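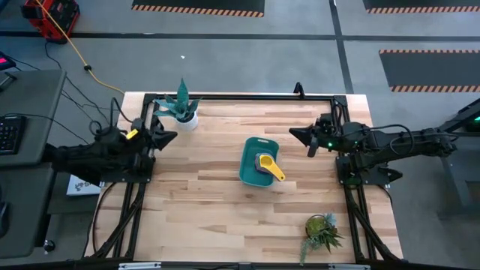

I have now lived with an open shelf kitchen for two winters, and I would like my cupboard doors back. The shelves went up in February, in a fit of optimism brought on by a magazine, and the doors went to the tip in Nurnetville, where I hope they are enjoying themselves. I'd wanted a house that looked like somebody thoughtful lived in it. Timber was the only part I got right. A butcher-block top, with the blond strips running beside the honey-brown ones, forgives nearly any crumb you leave on it. A shelf at eye level forgives nothing.

My Prundon shelving cost $956, brackets extra. For that I can see every bowl I own, including the ones I'd been trying to forget.
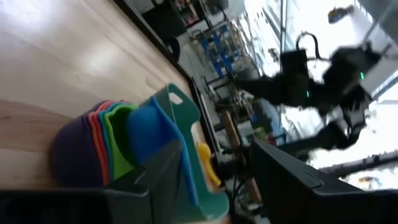

Posted 10 July 2018 in Home Truths
By the Stisley columnist

People who love open shelves say they make you own less. They made me own more, mostly baskets. Baskets are how you put doors back on without admitting it.

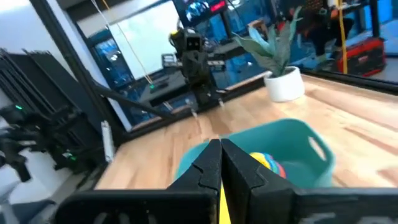 There is a whole aisle of them at Baird, and I have walked it with the colour chart in my hand like a woman choosing a school. Wicker sheds. Wire shows you the lentils. I've come round to plain plastic in a cheerful teal, rounded at the corners, with an oval cut in the side for a handle, because you can haul it down with one hand and it never pretended to be from Provence. I own seven baskets now. They hide 40 things that used to live happily in the dark. 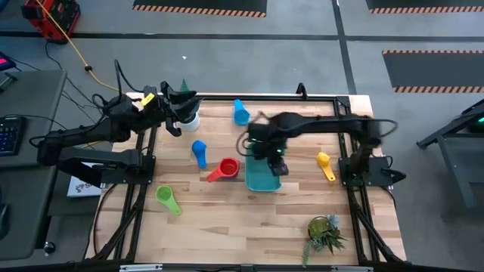
My neighbours think I should give it another year. They have doors. They also have 20 minutes spare on a Saturday, which I spend wiping grease off the tops of jars. I've asked for a quote on new cupboards, in white, with handles, and I don't care who sees it.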